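How to Plan Wheelchair Spectator Places at a Small Football Ground

Applies to: grounds with a single touchline stand or no stand, capacity up to 500
Tools needed: tape measure, spirit level or phone inclinometer, chalk or ground marker, printed site plan

This page covers the layout of wheelchair and companion places at a small ground where most spectators stand behind a rail. It does not cover large stadiums, which have their own design codes. Local building and fire rules take priority over anything written below. Look them up before buying materials.

The worked figures come from Plukville, a ground with one main gate, one rail-side path and a clubhouse at the north end.

Before you start

Get a copy of the site plan that shows the gate, the pitch perimeter, the toilets, the parking area and every path between them. If no plan exists, draw one to scale. A hand drawing is fine as long as the distances were measured on site and not taken from memory.

Visit the ground on a match day and again when it is closed. Paths that look wide enough on a Tuesday are often half blocked by a food line on match day.

Step 1. Trace the full route

Start at the accessible parking bay and go all the way to the touchline. Write down every change of level, every gate, every surface change and every point where the path narrows. Measure the narrow points at wheel height and at elbow height. Handrails and bolted signs often reduce the width higher up.

Then trace three more routes: viewing area to toilets, viewing area to refreshments, and viewing area to the nearest emergency exit. The exit route should not depend on a lift or on a gate that is kept locked during play.

Mark each obstacle on the plan. Sort them into items that can be moved the same day (bins, loose benches, advertising boards) and items that need building work (steps, curbs, soft ground).

At Plukville the measured distance from the parking bay to the proposed platform was 74 meters, with one curb and one stretch of loose gravel. The curb was cut down. The gravel was replaced with compacted stone and edged so that it would not spread.

Step 2. Choose the viewing position

Pick a place close to the halfway line if the route allows it. Corner positions are easier to build but give a poor view of the far goal. If the halfway line is taken up by the dugouts, move along the touchline until the dugout roof is out of the sight line.

Avoid placing all the spaces in one spot if the ground has separate home and away areas. A visiting supporter should be able to sit with the visiting crowd.

Check the position for:

Low sun in the direction of play during the afternoon
Drainage after heavy rain
Floodlight pylons and netting posts
Distance from the touchline run-off area
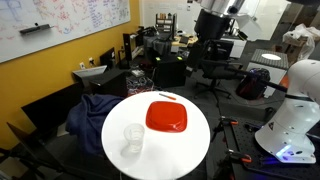 Drainage needs the most attention. A platform that stays dry is of little use if the last part of the approach turns to mud in November. Pour a bucket of water on the approach and watch where it goes. If it pools, regrade the surface before any other work is done.

Step 3. Set the size of each place

Each wheelchair place needs a flat rectangle that takes the chair with room to turn in behind it. Use the minimum dimensions in your local code and add to them where space permits. Power chairs are longer and heavier than manual chairs, and a layout drawn around a manual chair will fail for many users.

Put the companion seat beside the wheelchair place, at the same level. A seat behind is not acceptable, as the two people cannot talk during the match. Use removable seats so that a group of friends who all use wheelchairs can sit together.

The Plukville layout has two platforms, one on each side of the halfway line. They share one rear path, wide enough for one chair to pass behind another that is parked.

Step 4. Check the sight line

A person in a wheelchair has a lower eye level than a standing spectator and cannot rise when play moves to the near corner. The check is simple:

1. Place a chair of normal height at the proposed position.
2. Sit in it and look toward the near touchline, both corner flags and both goals.
3. Have helpers stand at the rail on each side, and in front if the public can get there.
4. Note anything that cannot be seen.
5. Repeat from the other end of the platform.

If people can stand in front of the platform, raise the platform or close off the strip in front. Raising is more expensive but more reliable. A painted "keep clear" area tends to be ignored once the crowd builds up.

Look at the perimeter rail as well. A top bar at seated eye level will cut across the whole pitch. Lower the bar or replace that section with a clear panel that meets the barrier strength rules.

Step 5. Build the platform and ramp

For a low platform, a concrete slab is the least trouble over time. Modular steel decks, such as the Jetetti type used at Plukville, can be moved if the ground is later rebuilt. They do need their feet checked for settlement at the start of each season.

Whatever the material:

Keep the deck level, with only enough fall to shed water
Fit an upstand along every open edge to stop small front wheels
Use a slip-resistant finish
Provide a level landing at the top and bottom of the ramp
Fit handrails on both sides of the ramp

A roof is worth adding if the budget allows. Wheelchair users can't easily move to shelter when rain starts, and wet controls on a power chair can fail. Keep roof posts at the back – posts at the front block the view. 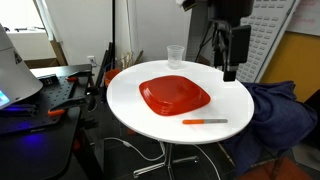

Step 6. Set up booking and match-day stewarding

Allow booking by phone, email and web form. Ask only what is needed: number of wheelchair places, number of companions, parking required, and home or away. Do not ask for medical details.

Hold back at least one place until kickoff for people who arrive without booking. Brief the gate stewards on the route and the toilet key. Bolstead, the form tool used at Plukville, sends the day's list to the head steward at 9 a.m. A printed copy is kept at the gate.

Stewards should offer help and wait for a reply before touching a chair.

Step 7. Inspect and record

Walk the route before every home match. Log the date, the state of the surface, any blocked points and the action taken. Repair loose edging the same week.

Page maintained by Khúc. Last checked in September.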